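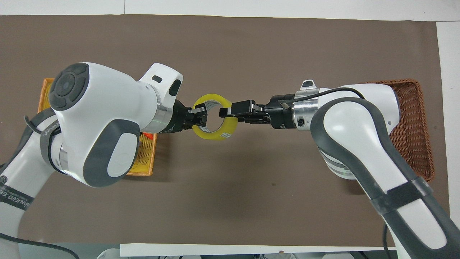 A bench cell with two arms has to be maintained as one machine, Omoregie has argued, and a log kept separately for each arm will miss most of the faults that matter. The view has shaped the upkeep of the Tiker cell, where the two arms share a single work surface and regularly handle the same object.

The Tiker cell is a two-arm handling station operated by Skeradix at its Fostau site. It is used for sorting and hand-over work with small household goods and toys, among them rolls of packing tape, which are passed from one gripper to the other. The cell entered regular service in June, and the current upkeep procedure took effect on July 1, 2026.

Layout

The arms are mounted so that their reaches overlap above a white table. Each carries a black parallel gripper. A large sheet of brown paper is laid over most of the table to provide a matte surface, and baskets are set on it to hold the objects. The paper is replaced when it creases or tears, as a raised fold can catch a fingertip during a low approach. Basket positions are not marked on the sheet. They are restored from a reference drawing at the start of each shift.

Cables are run along the outside of the arms and held with straps. Enough slack is left at each joint for full rotation – a strap drawn too tight was the cause of the first recorded stoppage, in which a connector worked loose at the wrist.

Setup

Setup begins with both arms in the parked position. The base bolts and table clamps are checked first, followed by the cable loops and the screws of the wrist couplings. Each gripper is then opened and closed 10 times without a load. If the fingers do not meet squarely, the gripper is removed and its mounting face is cleaned before any adjustment is made in software.

Alignment between the arms is checked last. One gripper holds a test object over the middle of the table and the other closes on it at low speed. Any visible shift of the object at contact is recorded as an offset error, and the shared reference point is taught again. 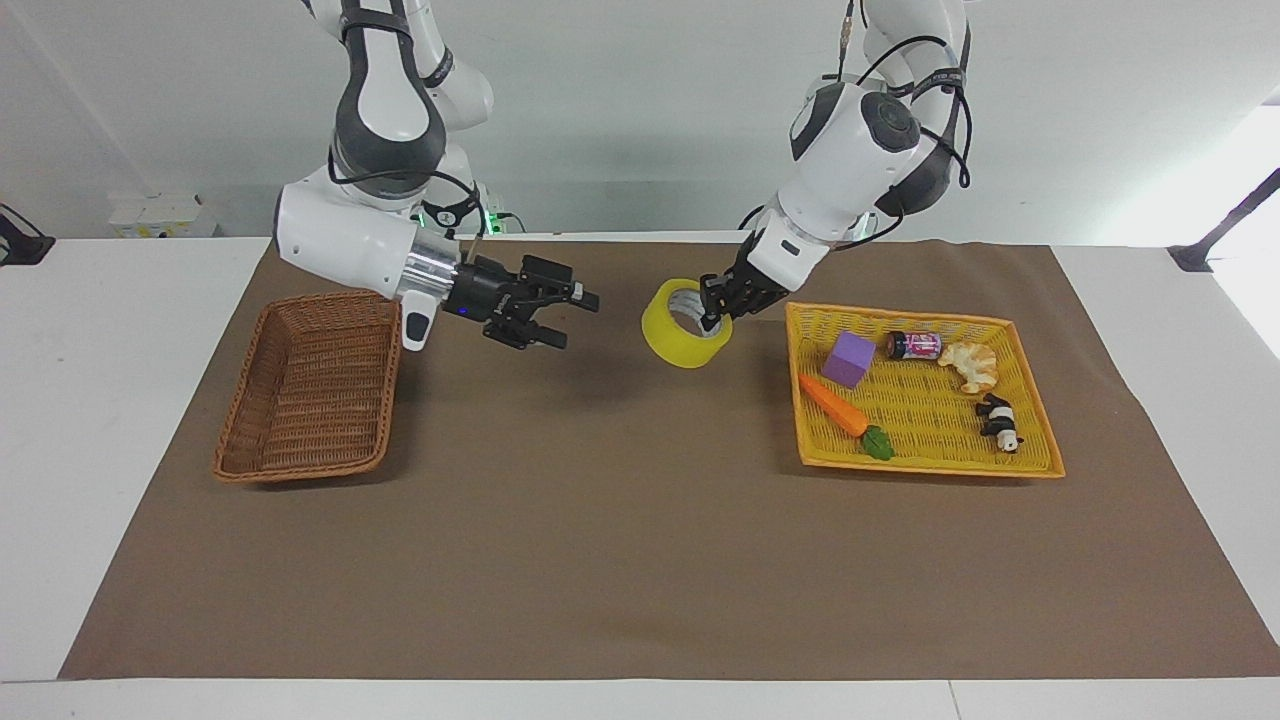

Rolls of tape are preferred for this check at Fostau because they can be held either by the outer band or through the core, and the two grips show different errors. A grip on the band reveals a difference in height between the arms, while a grip through the core is more sensitive to wrist rotation.

Maintenance

Finger pads are inspected daily and replaced after 3000 closing cycles. Adhesive residue is removed with a dry cloth; solvents are not permitted near the gripper seals. Straps and cable jackets are examined weekly.

The log for the first period of service contains 154 entries. Of these, 47 concern cables or straps – the largest single group – and nearly all were resolved without removing an arm. Faults involving both arms are entered once, under the cell.

We use cookies to improve your experience on this site. By continuing to browse, you accept our cookie policy.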